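About Us

Welcome, and thanks for stopping by! If you've found this page you're probably wondering who we are, so pull up a chair, because we do tend to go on a bit.

Hovell Alterations & Mending began in the back bedroom of a rented house on Vlachou Street, where Valbona Radulović hemmed pants for her neighbors in the evenings after her shift at the bakery. She had learned from her grandmother, who could turn a collar in the time it takes most of us to find our glasses, and she charged whatever people thought was fair. That was usually a few dollars and a plate of something. After a couple of years the bedroom was so full of other people's coats that her husband started sleeping on the couch, and it was he who went out and found us the shop. 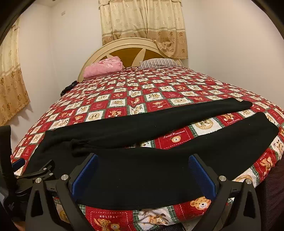 The shop used to be a shoe repair place, and we still have the old counter with the dents in it. Our first day open was 8 January 2020, in sleet, and we had one customer, a gentleman with a broken zipper who stayed two hours and has been coming back ever since. You can guess what kind of spring followed. We closed the door, took the machines home again, and did pickups and drop-offs from the porch, with names pinned to paper bags. It was a hard stretch, but it's also when most of our regulars found us (everybody was cleaning out their closets, and everybody had a pile of things that almost fit).

There are four of us now. Valbona still does all the bridal work and anything with beading. Tihomir Dumitrescu came to us from a men's tailor that had closed down, and he is the person you want for suits, linings and overcoats. He will ask you to put on the shoes you plan to wear. Please bring the shoes! Emília Sýkora handles knits and invisible darning, and runs our Saturday mending class, which has 11 chairs and fills up faster than we'd like. Elango Krishnan keeps the books, answers the phone and does a very good patch pocket when we're behind.

We work on everyday clothes more than anything else. Wedding dresses look nice in a shop window, but what really comes through our door is work pants, school uniforms, winter coats and the cardigan somebody's had since college, and we're just as happy to see those. If a repair is going to cost more than the thing is worth to you, we'll say so before we start, and if you want it done anyway we'll do it with all the care we've got.
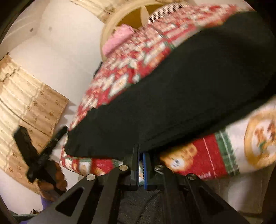 Plain hems are normally ready in three working days. Coats and linings take longer, especially in the fall, when the whole town remembers at once that its zippers are broken. July is our quiet month and a lovely time to bring in your winter things, even if it feels silly carrying a wool coat down the sidewalk in the heat. We ask that everything be freshly washed or dry-cleaned, with the pockets emptied. We keep a jar for what we find in them, and last year we passed along $74 in forgotten change to the library book fund.

If you can't get to us, we also do home visits on Thursday afternoons anywhere between the river and the Zaltton Road. You lay out what needs doing on the bed or the kitchen table, we bring the pins and chalk, and it all comes back to you pressed and on hangers.
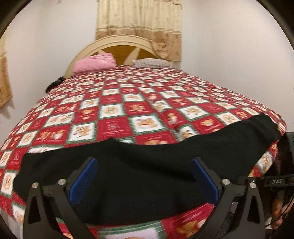

Black garment spread out on a checkered bedspread.

You'll find us at 357 Heven Avenue, next to the hardware store, Tuesday through Saturday. There's parking in back, and the bell on the door sticks, so give it a good push and call out if you don't see anyone. We'd love to meet you.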